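The Summer I Learned to Eat in Front of a Fan

By Jeanine Nijs
12 Jun 2019

I grew up in a house where you did not move the table. It sat under the window, it had six chairs whether or not six people were coming, and if the room got hot, well, the room got hot and you drank something. So it has taken me a while (I'm embarrassed to say how long) to figure out that in the warm months a dining table can go anywhere it likes, and that the best place for it is wherever the air is moving.

What finally pushed me was lunch for 12 at our place in Heststead last year, on a day so sticky the butter gave up before the bread came out. I had everybody packed along one side of the room with the curtains shut, thinking I was being clever about the sun. My cousin ate his potato salad standing in the hallway. After that I went out and bought a second fan, and then I started shoving furniture.

Two fans is my number now. A low one that sits on the floor and a tall one on a pole, and they do different jobs! The low one goes out past the corner of the table and pushes air along at knee height, which sounds silly until you've sat through dessert with your legs stuck to a chair. The tall one I keep farther back by the wall, so it stirs up the whole room and leaves the napkins alone. Don't aim either of them straight across the food. I did that once with a soup and it was stone cold in 7 minutes, plus there was parsley on the dog.

Then there's the extra table. I know, I know, folding tables make people think of church basements and tax forms. Mine has earned its keep anyway. I put it at an angle to the main one so that you can get between them with a full dish, and I wipe it down, and I don't bother with a cloth because a cloth in front of a fan is a sail. Placemats are better. Heavy ones, in a color you'd never paint a wall. I went orange a few years back and haven't looked at beige since, unless you count the table, which was my aunt's.

Plates are where I spend. I don't mean a lot, I mean 30 dollars at the Willems sale for a stack of odd ones, all different, most of them some kind of blue or green. Something happens to a teal plate on a pale table on a bright day, it looks like water, and I swear people ask for seconds of cucumber. White bowls go with all of it. 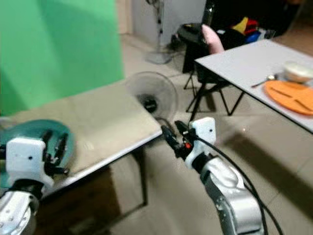

Frans Hoekstra wrote to me after my spring column to say that I had the whole thing backward, that the plates should stay in a cool cupboard until the minute people sit down, and that no fan in the world would help a warm plate under a cold salad. He's probably right about the salad. I tried it his way over the weekend and the tomatoes did hold up nicely, though I then had to get up and fetch everything while my own lunch sat there, and I like having a plate out early. It tells people food is coming.

We're doing it again on Sunday, smaller this time. I still haven't settled where the kids go, and the tall fan needs its blades cleaned, which I have been putting off since November.

Related
Clisance by the Lake: Three Picnics and a Thunderstorm
Cold Soups for People Who Don't Like Cold Soup
What to Do With 60 Mismatched Forks
A Morning at the Irnetti Glassware Market
Folding Chairs, Ranked by My Back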